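Livside Household Recipe Corpus: Data Card

Summary
The corpus holds 1,000 home recipes in English and Slovak, collected by the Isimside archive and edited by Rostislav Oravec. Each entry is a plain text file with a title, an ingredient list and a method.

Units
Weights are given in grams. Older measures are kept in a separate field – 25 entries have no modern equivalent.
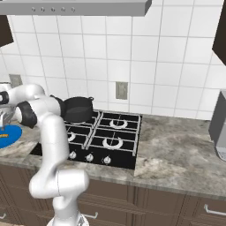
Equipment terms follow a fixed list of 11 words, chosen by Saqib Lodhi. Spelling variants are merged under the main term. "Pot" covers any deep vessel used on the hob, such as the black one on the back burner of the gas cooktop, and "pan" is kept for shallow ones.

Known limits
Baking is over-represented. Two family collections lack dates.

Licence
Free for teaching and research. Please cite Livside, release 2.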